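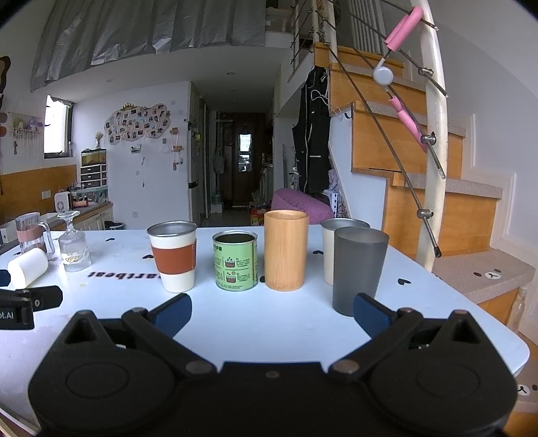 Cups and containers on a white table.

To: coastal-adaptation list
Subject: Re: Gralumstead tide gauge data and the draft flooding summary

Dear colleagues,

Thank you for the comments received on the draft summary. The secretariat wishes to reply to the point raised by the Plomari group, quoted here in full:

> The draft states that water reached the quay road at Gralumstead on 87 occasions during the study period. Our own reading of the gauge record gives a lower figure. Could the authors confirm whether two high tides on the same date were counted separately? We would also ask that the threshold be given in the text and not only in the annex.

The figure of 87 refers to individual high tides. Where the morning and evening tides both passed the threshold, each was entered in the table. We accept that this was not clear, and the revised draft will give the number of affected days alongside the number of tides. The threshold will be moved to the opening section as requested.

A separate question concerned the gap in the Gralumstead record. The gauge was out of service for almost 4 weeks after the December storm. No values were estimated for that period and the tides concerned are left out of the count. Readings from the Suvarna gauge are available for the same weeks, but the two sites respond differently to an easterly wind and the authors did not consider it sound to substitute one for the other.

The household survey was sent to 500 addresses in the lower town. Several members asked for the replies to be shown by street. This cannot be done without identifying individual properties, and the results will remain grouped into 3 zones. The zone boundaries follow the old sea wall, the railway and the Emotwood road.

Members holding photographs or written notes of minor flooding in the lower town are invited to send them to the secretariat, giving the place and the time of high water where known. Large files should not be posted to the list.

The revised draft will be circulated to all subscribers before it goes to the harbour authority. Further comments on the survey wording should be sent under a separate subject line.

Yours faithfully,

The Secretariat
Gralumstead Coastal Adaptation Study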